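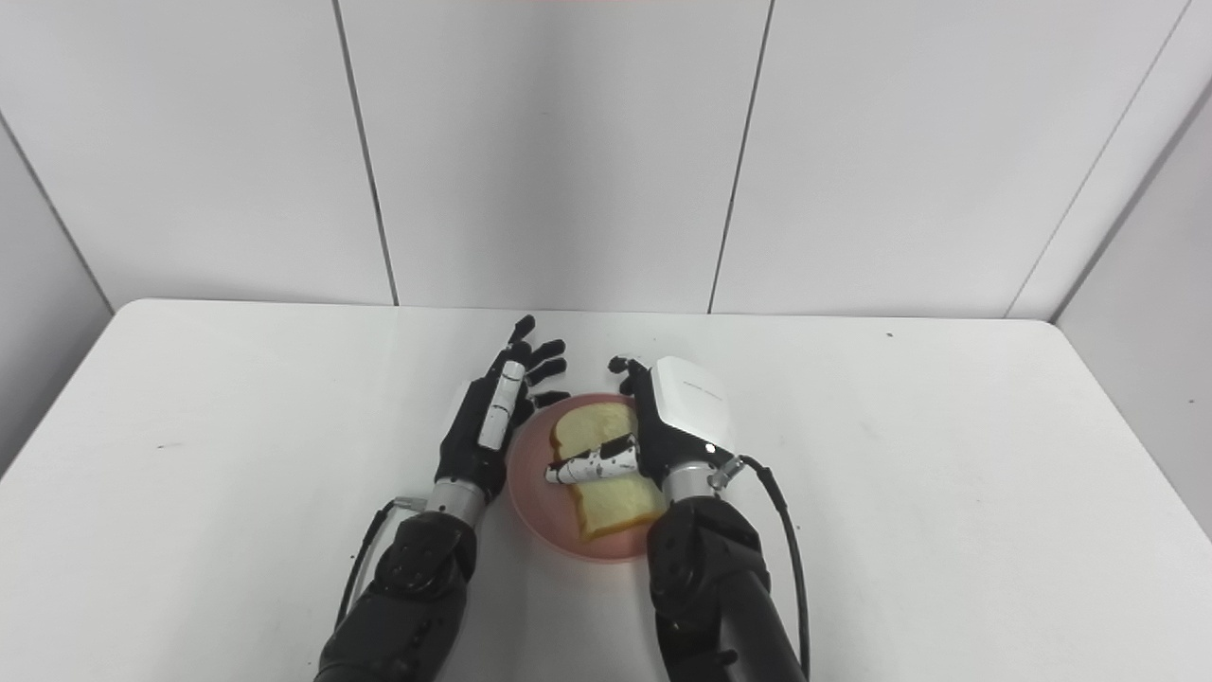

Menex 3.1 for Windows (Trial)
Reviewed by Beatriz Bragança

The download page promises a VPN that "never slows you down." My line does 667 Mbps without it. With Menex on and the nearest server picked, I got 72. Switching protocols helped a little - then the app forgot the setting after a restart.

The kill switch worked when I pulled the cable. Fine. But the no-logs claim rests on an audit the company, Petrenko, doesn't link to anywhere, and support sent me back to the FAQ.

The trial runs 30 days and wants a card up front. I canceled in April and kept the confirmation email.

Rating: 2 out of 5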